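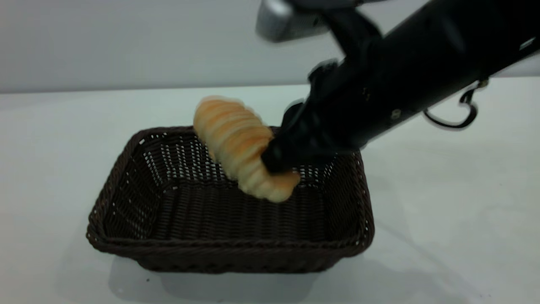 16 min read

Figure 3. A long spiral-shaped roll, with darker toasted streaks along its ridges, and a woven wicker basket. Shapes of this kind drew the widest range of names in the Pukumport diaries.

4. What people call their bread

4.1 Names that come from the hand and names that come from the counter

By the time we reached the second round of visits in Pukumport, we had grown used to being fed before we were answered, and a good deal of what follows was learned with a plate in the way of the notebook. I mention it partly out of gratitude and partly as a matter of method, for the words people use for bread when a stranger asks them a question across a table are a little different from the words they use when they are passing it to a cousin. The diaries described in Section 3 were meant to catch the second kind. Each of the 100 households kept a page by the bread box, or wherever the bread lived, and wrote down whatever was bought, baked, borrowed or given, using whatever name came first. We asked them please not to look anything up, and as far as I can tell very few did.

The finished diaries hold 2327 entries, counting every line on which some kind of bread is named. I had expected, going in, that the names would sort themselves by flour or by filling, as they do on a bakery price list. Shape turned out to matter a great deal more. A plain loaf was nearly always "the loaf" or "the big one," and the entries for flat breads were fairly steady from one kitchen to the next, but as soon as a piece of dough had been rolled, twisted, knotted or wound around something, the names scattered in every direction. The same roll from the same shop might be a shell on one street, a screw on the next, and a "little staircase" in the house of a retired ferry clerk, whose whole family now says it that way, grandchildren included.

I have found it helpful to divide these shape names into two loose families. The first I call hand names, and they remember how the thing was made: a twist, a wrap, a wound one, a pulled one. The second I call counter names, and they record what the finished bread looks like to somebody standing on the other side of the glass: a horn, a shell, a caterpillar. Spiral rolls such as the one in Figure 3 sit right on the line between the two. A person who has wound a strip of dough tends to see the winding in the ridges, while a person who has only ever bought one sees a snail or a seashell, and both are looking at the same ridges. Readers who know the cream horn or the twisted croissant will have their own word ready, and I would gently ask them to set it aside for the length of this section, if they can bear to.

4.2 Learning a name at home

Hand names were strongest in households where somebody baked at least now and then, and this held even when the baking was done by a person who no longer lived there. In one home on the harbor side, three sisters used the word "wemum" for any roll with a coil in it. It was their grandmother's word, and it took me an embarrassingly long time to learn that she had taken it from the Wemum, the old covered market up the hill, where a woman at the end stall used to sell coiled rolls in paper. The market name had become a bread name and then a family word, and the youngest sister had never known it was a place at all! She was delighted, and then rather put out with the other two for not telling her.

We heard softer versions of this in many kitchens. People were often sure that their word was the ordinary one and that everybody in town used it, and they were surprised (now and then quite cross) to hear what the neighbors said. Children corrected us more firmly than anyone. When I called a knotted roll a knot in front of a boy of five, he told me very kindly that it was a fist, and that I could have half.

4.3 The influence of the shops

Counter names travel by another road. The two bakeries most often mentioned in the diaries are Kyei, near the bus station, and Zesavent, which opened later and has the larger window. Kyei writes no names on its trays, and its customers point. Zesavent puts a small card in front of everything, and the words on those cards do turn up in the diaries of its regular customers, though usually in a shortened form and seldom for very long. A household might write "glazed morning spiral" on the first page, "morning spiral" a few pages on, and plain "spiral" or "curly" by the end. My colleague Fereshteh Pakzad, who coded the diaries alongside me and has far more patience with handwriting than I do, noticed that the card names wore down fastest in homes with small children. She reads this as a matter of shouting: a long name does poorly when it has to be called up a flight of stairs. I like her reading very much, but we did not gather anything that would let us test it, and it should be taken as a suggestion.

The pointing customers of Kyei are, to my mind, the more interesting group. Having been given no name by the shop, they brought the bread home and had to call it something, and their pages hold most of the really unusual words in our collection. Several of these words were used by one household only. I am not certain they should be counted as names in the full sense, and the reader will find them marked with a star in the word list.

4.4 Some cautions

A diary kept beside the bread box favors the person who unpacks the shopping, and in most homes that was the same person every time. We tried to soften this by asking at the September visits whether others in the household would have written the same word, but memory is obliging and so are hosts, and I suspect we were told "oh yes, we all say that" rather more often than it was true. The entries are also thin for the week ending 29th August, when many families were away and the pages came back with little on them except crackers. We have left those pages in. Crackers are treated separately in Section 5, along with rusks and the other dry breads, where shape matters less and the sound of the thing being bitten matters a good deal more.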